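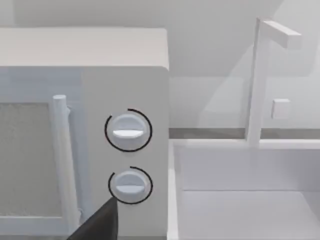 21 de diciembre de 2019

Bueno, ya pasó la jornada de puertas abiertas y sigo sin voz. Apunto esto antes de que se me olvide, que luego Helmi me pregunta y no sé qué contestarle.

La demo de la cocina simulada fue lo que más gustó, con diferencia. Yo habría apostado por el brazo de Lahtinen, pero la gente se quedaba pegada a la pantalla viendo cómo la pinza iba a por los mandos del microondas — y opinando, claro. Un señor de Pluvasis quería saber por qué no empezábamos por la puerta, que tiene un tirador bien hermoso. Le conté que girar un mando es otra guerra: la punta del dedo tiene que llegar al borde sin empujar, y con el de abajo queda muy poco margen.

Helmi Seppälä lanzó la tanda larga a primera hora, hasta 2000 pasos por intento. En el registro hay 529 intentos guardados. Ojo, los 3 primeros son con la configuración vieja de octubre (culpa mía, no recargué el fichero), así que fuera de la estadística.

Pendiente:
bajar la rigidez de la muñeca y repetir con la semilla 668
probar texturas menos pálidas, en el proyector de la sala Clotimley se perdía todo el fregadero
contestar a los de Manero, que quieren venir con su propia pinza (¡qué ganas!)

Ah, y el ratón bueno se quedó en la sala. Pasar a buscarlo.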